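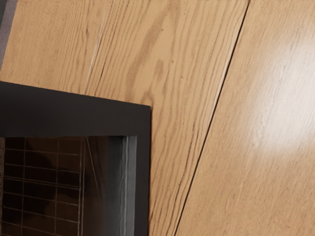
搬家第二周，桌子还没到

新家什么都有了，就差一张能吃饭的桌子。Sotelo的客服说，浅橡木色那款要从外地仓库调，先是说十天，后来改口说“近期”。我在这行字底下看了很久，觉得这个词真好用，以后交稿也打算这么回。

于是这两周我都在纸箱上吃饭。纸箱的好处是高度正好，坏处是汤一洒，箱子就开始往下塌，而里面装的是书。箱子上印着Grulto，搬家公司送的，说是加厚，大概厚在价格上。那天结账3,103元，报价的时候可是另一个数。多出来的名目叫“楼层费”，我住二楼。

搬家前我下过决心要断舍离。书架上的书一本本过手，最后挑出30本要送走，装好袋，放在门口，第二天出门被绊了一下，又拎回来翻了翻，留下了一大半。剩下的几本挂到网上，有人问能不能包邮，我说可以，他说那再想想。他到现在还在想。

厨房里那只Cokerine的电饭锅倒是一路平安，反正它本来就坏了一半，只有“快煮”还能按。我用快煮煮过粥，也煮过蛋糕，后者不建议。

物业让我交了1,000元装修押金，我说我不装修，对方说不装修也要交，等我不装修完了可以来退。我把收据夹在Lilatow的说明书里，那是洗衣机的，全屋唯一一本我肯定不会扔的书。

楼下有家卖葱油饼的，早上六点半开始排队，我去过两次，两次都刚好卖到前面那位。老板说明天早点来，语气和Sotelo的客服很像。

桌子的事，昨天又打电话去问，说已经出库了。箱子我先不拆，汤改成干拌面。

2019年5月28日

分类：杂记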